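Forty-six Loaves and a Bad Knee: Talking Bread With Uldis Org

I'd been trying to get Uldis Org to sit down with me for months, and when he finally said yes it was on the condition that I came at the end of his bake and didn't mind flour on my notebook. Fine by me!
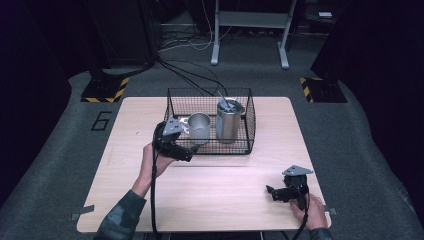

He runs Gida, the little rye bakery on the corner in Birstead, and if you've ever walked past it before breakfast you already know the smell I mean (malty, a bit sour, a bit like toast that's gone slightly too far in the best way). I grew up on soft white sandwich bread and came to rye pretty late, so I had a lot of dumb questions saved up. He was patient with nearly all of them.

I started with the one everybody asks me to ask, which is how old the starter is.

"People want me to say a hundred years," he told me. "They want a grandmother in the story. I made it in my apartment in March, five years ago, in a pickle jar. Flour and water. It smelled like feet for a week."

Feet?

"Feet. Then apples. When it smells like apples you can relax."

He didn't set out to be a baker. He spent years driving a delivery truck for Florkiteck, hauling shelving and office doors all over the state, and he says most of what he knows about getting up early comes from that job. The bread started as a weekend thing, because the dark rye he liked wasn't sold anywhere he drove. He'd bake three loaves on a Saturday, keep one and give two away, and pretty soon the people getting the free ones started asking if they could pay. "I said no for a long time," he said. "Then my knee went and I couldn't do the truck anymore, so I said yes."

The knee comes up a lot when you talk to Uldis. He has a stool he's supposed to use and I never once saw him sit on it.

These days he bakes 46 loaves a morning, which is what the oven will hold over its batches if he loads it tight. The oven is a secondhand Saraç, a big square deck thing that came out of a pizza place, and he talks about it the way my uncle talks about his boat. It runs hot at the back left. The door has to be lifted a little before it'll close. I asked if he'd ever thought of replacing it and he looked at me like I'd suggested replacing his sister.

"I know where it's hot," he said. "A new one, I'd have to learn all that again."

We got onto the subject of what goes wrong at home, and I'll admit this was the part I'd really come for, having made some truly gluey rye over the winter. I told him I'd been kneading mine for ages and he actually winced.

"Why are you kneading it? It's mud. You mix mud until there's no dry flour and then you leave the mud alone." He wants it wet enough that you smooth the top with a wet spoon, and he wants it in a pan. Then you bake it longer than feels right, and after that comes the bit I always blow, where you let it sit a full day before you cut it. I asked if I could maybe cut it after a couple of hours, just the end piece, with butter?

"You can do what you want. It will be gum. Don't call me."

He does sell a lighter loaf with caraway, mostly for people who find the dark one a bit much, and he's pretty relaxed about what goes on top of either. Butter and salt is his own choice. Herring if there's herring. One regular eats hers with peanut butter and grape jelly, and I expected some kind of outrage about that, but he shrugged. "It's good with jelly. Sour bread, sweet jelly. She's right."

What he does get worked up about is slicing. He won't slice a loaf for you at the counter, and he's had arguments over it. A whole loaf keeps all week wrapped in a dish towel, he says, and a sliced one is going stale before you reach your car. I told him I own a terrible bread knife and he went in the back and came out with his, an ugly old thing with tape on the handle, and had me cut a slice so he could watch my elbow. I was pushing down, apparently. You're meant to let it saw.

I asked about a second shop, because there's been talk. He shook his head before I'd finished. He might take on someone for the early mixing so he can sleep till five on Mondays, and he'd like a bigger sink. "A sink, yes. A shop, no."

I went home with a dark loaf under my arm, still warm through the paper, and strict orders to leave it alone until the next afternoon. I made it to ten the next morning. It was a little gummy in the middle and I ate three slices standing up.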